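How Does a Robot Arm Know What to Do?
Makon Kids Science Page
Ages 8 and up

Quick one today! Robot arms. You've seen them in videos, welding cars or stacking boxes. Big, strong, kind of spooky. But an arm by itself is just metal and plastic and motors. It can't think. The thing telling it what to do is software, a long list of instructions running on a computer.

So what's in the list? Mostly 4 jobs.

Job one. Looking.
A camera takes a picture. To you, a book is a book. To a computer, a picture is just numbers, millions of them, one for each little dot of color (more than one, really, but lets keep moving). The software hunts through the numbers for edges and shapes. Brown dots, brown dots, brown dots, then suddenly green dots. Aha. Something starts there. People call this part perception. Fancy word for "what am I looking at."

Job two. Planning.
OK, there's a book. How do I get my hand over there without knocking the lamp off the table? Try this: touch your nose. Easy. Now touch it with a cup of water sitting right in front of you. Your arm went a different way and you didn't even think about it. The robot has to. Its software tries a path, checks for bumps, tries another. At the Fladovis lab in Rutherford, one program tested 1,018 paths before it picked one. For one little reach!

Job three. Moving.
Called control. Every joint has a motor, and every motor needs to be told how far to turn and how fast. Then the software checks. Did it get there? A bit short? Turn some more. Check again. Over and over, way faster then you can blink. It's like steering a bike: tiny fixes all the time.

Job four. Holding on.
Squeeze too soft and the book slides out. Too hard, bent cover. Flat things are tricky, no handle, nothing to grab. A thin paperback can be harder than a fat one, because the fingers have to get hold of an edge that barely sticks up.

Try it at home: close your eyes, wear thick mittens, pick up a comic book from the kitchen table. Have a friend call out "left, left, stop, down." Your friend is the software. You're the arm. We did this in January with 22 kids and it got very loud.

Words to know
Gripper: the robot's hand.
Joint: a bendy spot, like your elbow.
Path: the way the hand travels.

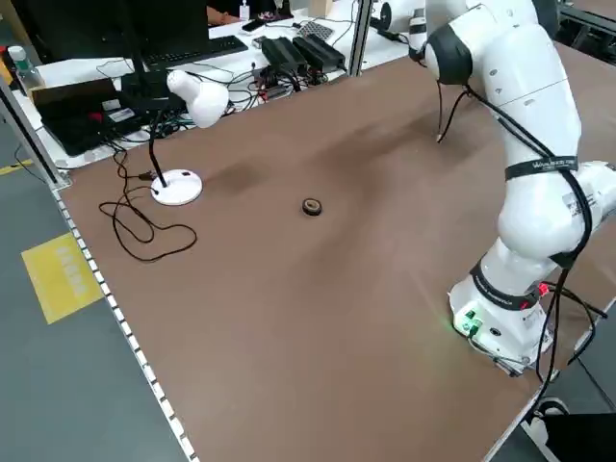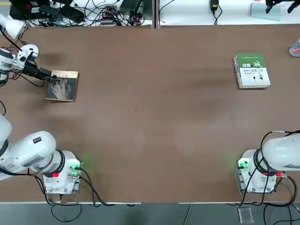
White robot arms at a brown worktable. First picture: a roll of tape and a desk lamp. Second picture: a gripper touching the corner of a small paperback.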